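Keeping household money in order: tips that cost nothing

Most of these take an evening to set up and a few minutes a month after that. They were written for people paying off cards or a loan while still having to buy food and keep the lights on, but they work just as well if you only want to know where your wages go.

Write down every debt first
Take one sheet of paper. For each card, loan or catalogue account put the balance, the interest rate, the minimum payment and the day it leaves your account. Leave out the mortgage for now. If you don't know a rate, it is on the statement, usually on the second page. Keep the sheet where you will see it. Ours is taped inside the cupboard door above the kettle.

Move the payment dates
Card companies will normally let you pick a different due date if you ask. Have everything go out two or three days after payday. What is left in the account is then yours to spend, and you can stop doing sums in the supermarket queue.

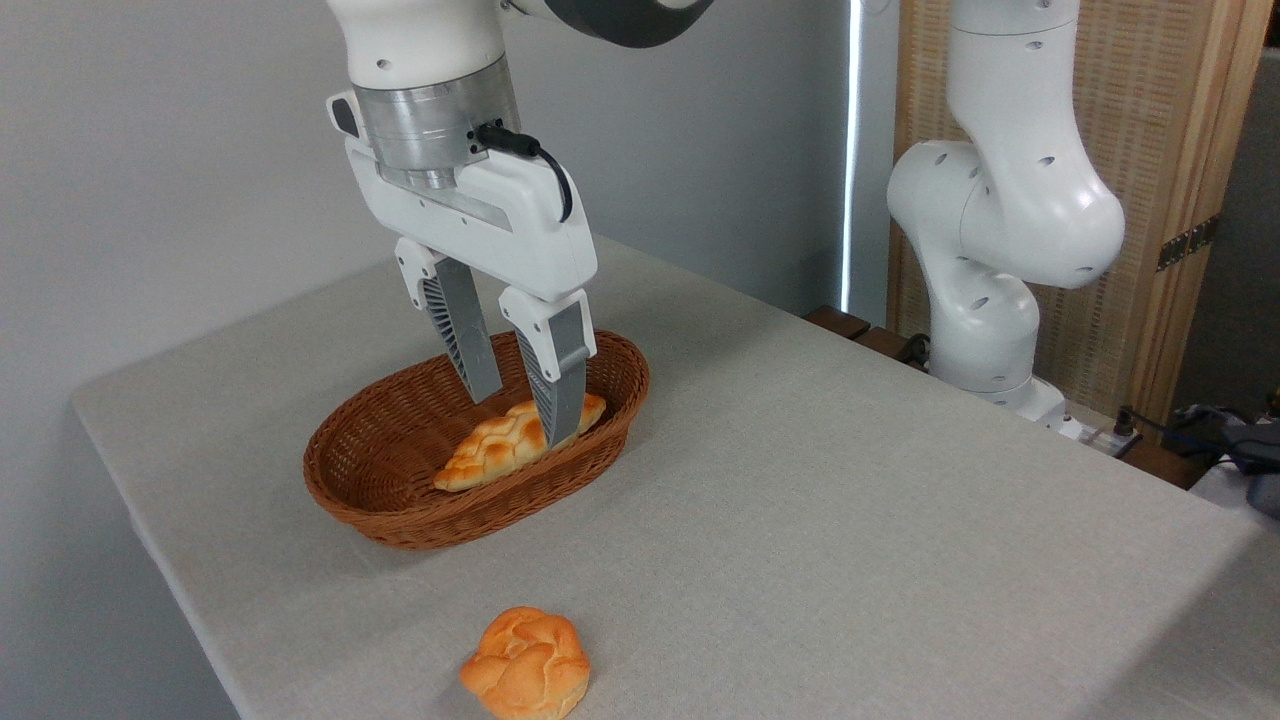
Pay more than the minimum, even slightly
The minimum falls as the balance falls, so the debt drags on for years. Fix your payment at today's figure and don't let it drop. If you are paying £18 this month, set up a standing order for £19 and leave it alone. When you get a rise, put it up again before you are used to the extra.

Which one to clear first
The dearest rate first saves the most money. The smallest balance first gives you a result sooner, and some people need that to keep going. Evie Treloar, who sent in several of the tips on this page, cleared a £200 store card before touching anything else and then went after the high-rate one. Either order is fine. Swapping between the two every month is not.

Keep a small float
Put by £1,000 if you can, in an account without a card attached. If that is too far off, start with £200. A broken washing machine should come out of the float - otherwise it goes on the card you have just paid down. Top the float back up before you go back to overpaying.

Plan meals from the cupboard outwards
Check the freezer and the cupboards before writing the shopping list. Freeze bread on the day you buy it, sliced, and take out what you need. Cook double and label the second half with the contents and the month. An unlabelled tub gets thrown away in the end.

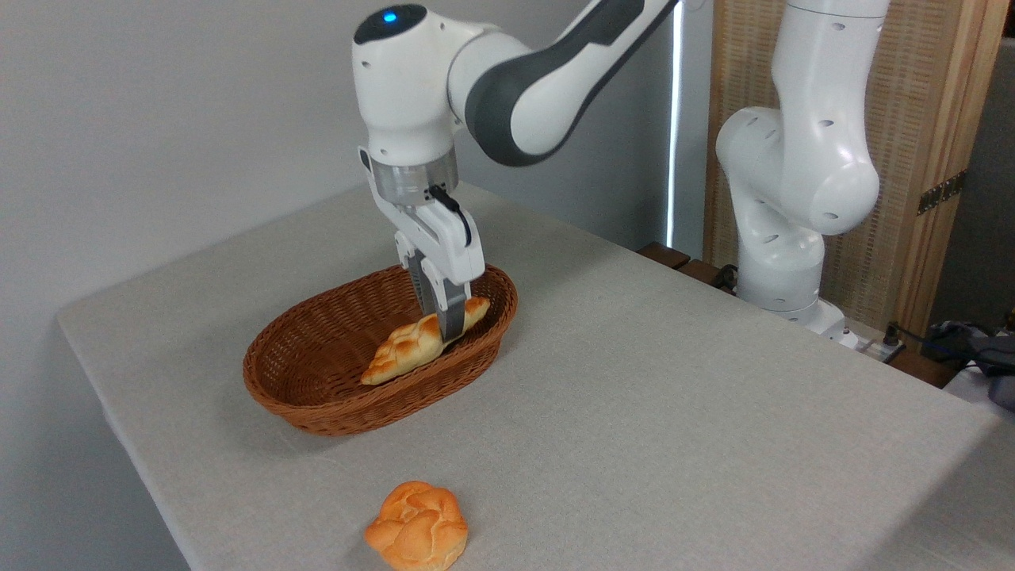 Put the annual bills on one page
Car tax, insurance, the boiler service, school shoes in September. Add them up, divide by twelve and move that amount to a separate account each month. Do the same for Christmas. Look at the page again whenever a renewal letter comes, and cross out the old price.

Paperwork
One folder with dividers is enough. Bank, cards, utilities, house, car. Write the date of any phone call on the back of the latest letter, with the name of the person you spoke to. Shred old statements once you are sure you won't need them for tax - and check before you shred if you are self-employed.

If you have missed a payment
Ring before the second one is due. Have your sheet of debts in front of you and say what you can afford each month. Don't offer more than that to get off the phone. Ask them to confirm whatever is agreed in writing, and put the letter in the folder.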